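Woltton bench cell for desktop tower rework

We were asked to list this one with our own remarks, so read them alongside the maker's leaflet. The Woltton is a single arm with a black gripper, set over a slatted bench. The tower goes on its side with the panel off and the arm works down into it from above. Parts wait in a grey holder plate to the left.

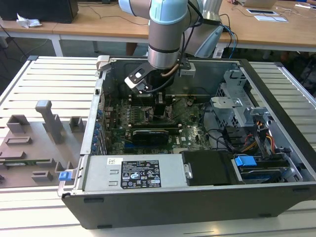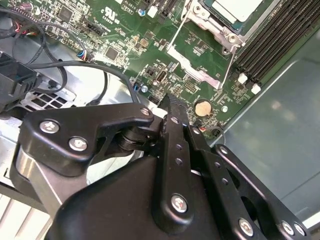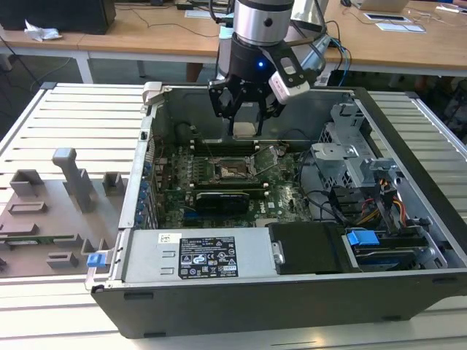
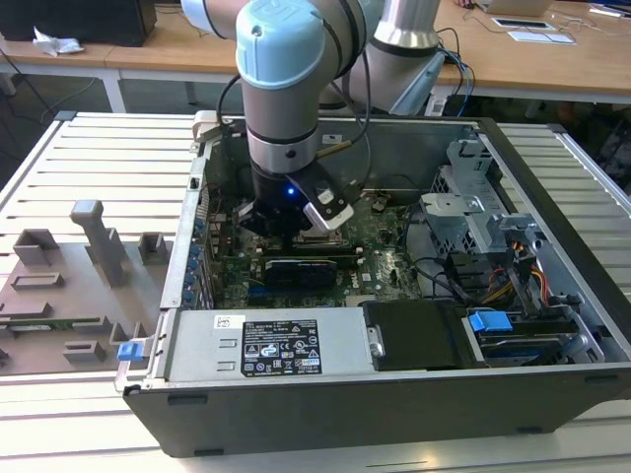

Entili at our Claltcombe branch reads the sales sheet differently, and says the 76 towers a shift quoted there leave out every minute a person spends clearing cables from the arm's path. We agree. The leaflet talks about freeing up staff. What we have seen on trial is a bench hand who used to strip and refit machines and now loads them, watches, and gets called over when something catches. Some like that. Others have asked to go back to the old bench, and two did.

Ask before you sign who does the job when the cell is stopped, and whether they will still be in practice.

Bench length 524 mm short of our standard, so check your bay. Holder plates are charged per tower model. Service visits from Plemcombe only, first one in October.

Listed 18 April 2025

Comments (3)

benchside: We had one for a spring. Fine on the same model all day, hopeless on a mixed pallet.

R4: Does the 363 price include the spare fingers or just the plate?

tealeaf: Our manager promised no change to hours. Hours are the same, the pay grade isn't.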